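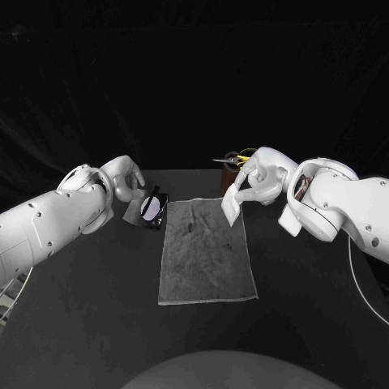 What does a memory clinic do with a blood test for tau? It uses the result to decide who needs a spinal tap or a brain scan, and who can be spared one.

That is my first slide. Leave it up while people sit down.

Tau is a protein that helps hold a nerve cell's inner tracks together. In Alzheimer's it picks up extra phosphate groups and clumps into tangles inside the cell. Small amounts leak into the blood. The test measures those.

Next slide, the Fullavham clinic. We ran the blood test alongside the usual workup for 19 months. Patients came from Fullavham, Estance and Yule. Results fell into three bands: low, middle and high. Say clearly that the middle band still needs a scan. People with kidney disease can read high for other reasons, so check kidney function before the visit.

Pause. Drink some water.

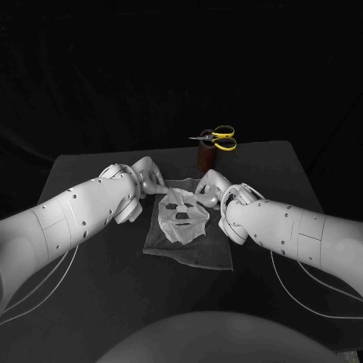
Augustina Ametepe asked at the Fisgate run-through whether a family doctor should order the test for someone with no memory complaints. She thought the talk left that open and that worried adult children would take it as a yes.

Answer her point at this spot. We do not order it for people without symptoms. A high result there doesn't tell us when trouble will start, or if it will.

Then sample handling. Spin the tube within 3 hours, freeze the plasma, label both.

Last slide is the referral form. Copies are by the door. Take questions for the time left.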